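Does a printed table top change how people share a café table?
Group project report, final version
Posted in March by Ofori — Wistadham student projects
16 shares | 4 comments

Right so this is the write-up. We had one term and lost the first bit of it changing topic twice, so some sections are thinner than they should be. Sorry to whoever is marking.

Background

Started with a plain question. When strangers have to share a table in a busy café, what makes them ok with it? Most of the reading we found was about libraries and trains. Not much on cafés. Reading list was mainly on personal space, bags used as barriers, that kind of thing. Our idea was that the table itself might matter — size yes, but also what's on it. A plain top is just a surface. A patterned one might give people something to split up between them ("you have that side"), or it might make it feel like a kid's table and put them off. We didn't know which. Still don't, completely.

Where

Two places. The Indau café near the bus station, which has plain brown tops all the way through, and the Fuvix canteen on the ground floor of our building, which has a mix. Both let us sit in as long as we bought something. That ended up being most of our budget.

What we did

Sat in a corner with a tally sheet. Noted each time a person on their own joined a table that already had someone at it. Wrote down: did they ask first, where did they put their bag, did they talk at all. Total of 200 sittings across both places. Then a short survey, 100 replies, mostly students, so not a fair picture of the town. We know.

Lunchtime only at first, then we added late afternoon when it became obvious lunchtime people will sit anywhere. Should of thought of that at the start.

No names taken, no recording of what anyone said. If somebody asked what we were doing we told them and crossed that table off the sheet.

What we found

Asking first was by far the most common thing. Nearly everyone did it, even when the seat was plainly free. "Is anyone sitting here" with a hand already on the chair.

Bags went on the floor at Indau and on the spare chair at Fuvix. We think this is the floor and not the people — Indau has carpet, the canteen is tiled and usually a bit grim by two o'clock.

Talking was rare in both. When it did happen it was mostly about the table being wobbly, or could you pass a napkin.

Table size mattered more than we wanted it to. On the small ones people left as soon as they had finished eating. On the long ones they got a laptop out and stayed put. We had planned to compare small plain with small patterned but there weren't enough small patterned ones in use at the same time, so that part is weak. The survey helped a bit. People who said they liked a patterned top mostly gave the same reason, that it looks less like an office. People who didn't like it said it always looks dirty, even after a wipe. Fair point.

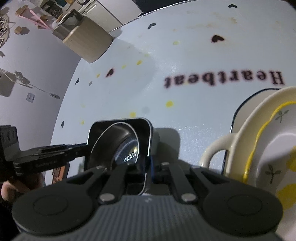

Fig. 1. White table top with hearts, yellow dots and the word "Heartbeat" printed on it.

Lettering came up in the survey comments too, which we hadn't asked about. Several people said words on a table only work from one side, so whoever gets the other chair is reading upside down through their lunch. One reply called it "the worse seat". We would of liked to test that properly — put a word on a table and see which chair goes first. Would be an easy one for next year's group.

Problems

Weather. Two of our late afternoon sessions were in heavy rain and both places were rammed, so people shared who normally wouldn't have. We left them in but marked them. Also we didn't agree at the start on what counts as talking. Is a nod talking? We said no, then one of us had been writing nods down.

Conclusion

Pattern might matter a little. Size and floor matter more. Rain matters most. We'd do it again with fewer questions and a better tally sheet.

Comments (4)

mossy_k
The bag thing is so true, that canteen floor is vile

Teatowel
Did you look at couples or only people on there own? Couples never share, in my experience

Ofori
Only people on their own, it got too messy otherwise

bench7
Left handed and I always pick my seat by elbow room. Never once looked at the pattern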